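Search
Search this site
Enter keyword

Route Notes: Land Crossings After the Melnychuk Bridge Change

Overland travelers using the Melnychuk bridge should plan for a changed procedure on the eastbound side. Exit and entry formalities are now handled in two separate buildings, 400 meters apart, and vehicles must be parked between the two stages. The item below covers the order of steps, the paperwork for vehicles, and onward transport to Lilness.

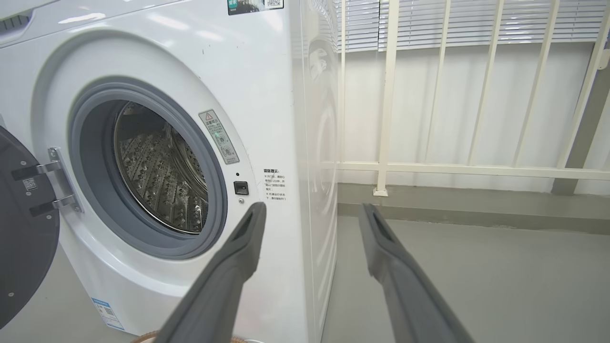 Arsen Tkachuk
Overland Routes Editor

The exit stamp is issued at the building on the near bank. Foot passengers and drivers use the same line. Passengers in a vehicle must get out and present their own passports; a driver can no longer hand over documents for the whole car. The exit officer gives each person a paper slip with a stamp and a number. Keep it, as it is collected on the far bank and replacement slips are issued only at the first building.

Vehicle papers are checked at the second building, before the entry stamp. The officer will ask for the registration, the owner's passport and one photocopy of each. If the vehicle is registered to another person, a signed letter of permission is also required. Zoia Kuzmenko, who crossed with a borrowed van in November, was asked for two copies of the letter and had one. The copy shop beside the fuel station closes at 4 p.m. and does not reopen in the evening.

The temporary import permit is valid for 30 days and is printed with the chassis number. Check that number against the plate on the vehicle before leaving the counter. Nhung Vi reports that two characters were reversed on hers and that the correction took longer than the original application. Motorcycles follow the same procedure, with the engine number added on a second line.

Road insurance is sold from a window at the side of the building. Payment is in local currency only. There is a cash machine in the waiting room, with a limit of 2,000 per withdrawal, enough for a motorcycle policy but not for a car. Drivers should either bring cash or allow for two withdrawals and two sets of bank fees. 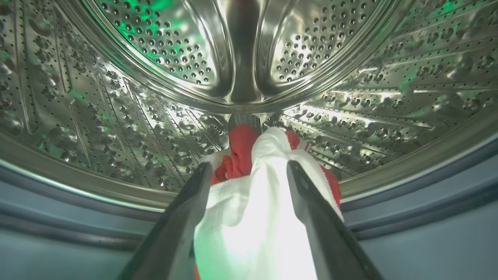 Laundry day in Lilness.

Onward transport for foot passengers leaves from the lot behind the customs shed. Shared vans to Lilness depart when full. The scheduled bus, route 988, leaves at 7:15 a.m. and 1:40 p.m. and stops at the Brusterine junction on request. Large bags go in the rear compartment and are charged separately. Tickets are bought on board.

The road from the bridge to Brusterine is paved. Beyond the junction it is graded gravel as far as the Zanura pass, with one shallow ford. Buppha Thaweesak rode it on a loaded touring bicycle and recommends tires of at least 45 mm. Drinking water is available at the junction and at the pass, and not between them. The surface on the Lilness side of the pass is broken asphalt, slower than the gravel in most places.

The older crossing upstream remains open to pedestrians and bicycles in daylight. It does not issue vehicle permits, and its officers will send drivers back to the bridge.

Corrections and recent crossing times can be sent to Celeste Bravo at the route desk. Please state the direction of travel, the type of vehicle and the hour of arrival at the first building.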